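Put the Old Bylaws Back on the Table

I have spent a good part of this month reading the market and grazing bylaws of Gandby district, and I want more people to do the same. They are wonderful. They are also in a shocking state, and I think fixing them is the best chance the new district council will have to do something people will feel in their daily lives.

Some background for readers outside the district. On the books today there are 60 separate bylaws covering who may trade where, who may move animals along which roads, who pays when a fence goes down, and who sits in judgment when two households disagree about any of it. A few go back to the days when Gandby and Bretska were run from the same office. One sets a fee for bringing a goat across the Potgieter bridge after dark. Another says a stallholder who shouts over a neighbor can be moved to the far row for a week (I have stood near the egg sellers at opening time, and I can see what the drafters were after!). They were written by people who knew the place well and cared how it ran.

The trouble is that hardly any of them are printed anywhere a trader or a herder can read them. The council's own notice of May 30, 2023 cites 19 bylaws by number and gives the wording of four. So when an inspector turns up at a stall and says there is a rule, the trader has to take his word for it. Sometimes he is right. Sometimes he is remembering a rule that was replaced long ago, and sometimes, I am sorry to say, the rule appears to have been made up on the walk over from the parking lot.

You can guess where that leads. A herder is fined on the Dostico road under a bylaw nobody can show him, so he pays and stays angry. The farmer whose beans were trampled never sees any of the money, so he's angry too. Then there is a quarrel at the water point, and officials come out from the council and talk about a breakdown of respect for authority. I would say the respect is in pretty good shape, considering. People in Gandby pay fines on rules they have never seen. Give them the rules!

What excites me is how cheap the cure is. Collect every bylaw. Throw out the dead ones. Print what is left in plain words, in every language spoken at the market, and nail a copy up at the gate. Read it aloud at the ward meetings, and let people stand up and say which parts are foolish. I have sat through a reading of that kind in Bretska, where they did it for the water rules alone, and it was the liveliest public meeting I have been to in my life. Old men argued over the meaning of the word "upstream." A girl who can't have been older than twelve asked why the fine for a dirty trough was smaller than the fine for a late form, and the chair had to say he didn't know. They changed it that same evening.

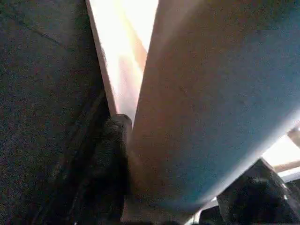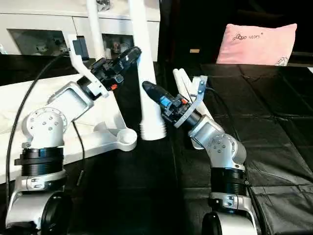
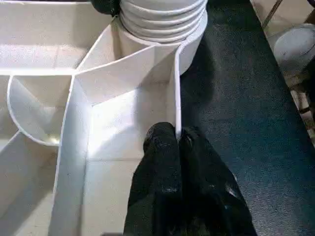 Zanele Msimang wrote to me after I floated some of this at the last ward meeting, and her letter deserves a fair hearing. She says that old bylaws are quiet bylaws, and that once you print the whole list, some eager official will start enforcing every line of it. Her family has sold cloth on the same corner for longer than the corner has had a number, and by the strict wording of the bylaw on pitches they shouldn't be there. "You will get your clean list," she writes, "and I will get a letter telling me to pack up."

I have thought about that letter a lot. She is right about the danger, and I would be foolish to wave it away. A rule that has slept through three councils can do real harm when it wakes up in the wrong hands. So let me change my proposal, gladly. Nothing on the list should be enforced until the ward it touches has heard it read and voted to keep it. Any family trading or grazing in one spot for years should have that use written down as a right before the first inspector gets his copy. If the council can't promise both, then I would wait.

But I wouldn't wait long, because the quiet she values is thinner than it looks. Her corner is safe as long as the inspector on duty is a decent man who buys his shirts there. The day he is moved to another post, she has nothing on paper to show the next one. A written right, read out in front of her neighbors, is something she can hold up and point to.

There is the matter of money, which Bongani Oosthuizen raised at the same meeting and which I promised to answer. The council took in 3565 fines last year under the market and grazing heads together. I would love to tell you what share went back to the people whose crops or goods were damaged, but the accounts don't say. Put that in the new bylaws as well. When a fine is paid for trampled beans, the bean farmer should get a part of it, with a receipt. I can think of few things that would cool tempers on the Dostico road faster.

The council sits again before the rains. The clerk tells me that any resident can ask for an item to be added if the request is in writing and signed, and I have already handed mine in. Write your own, and if there's a rule you have been fined under and never seen, name it in the letter and ask them to read it out.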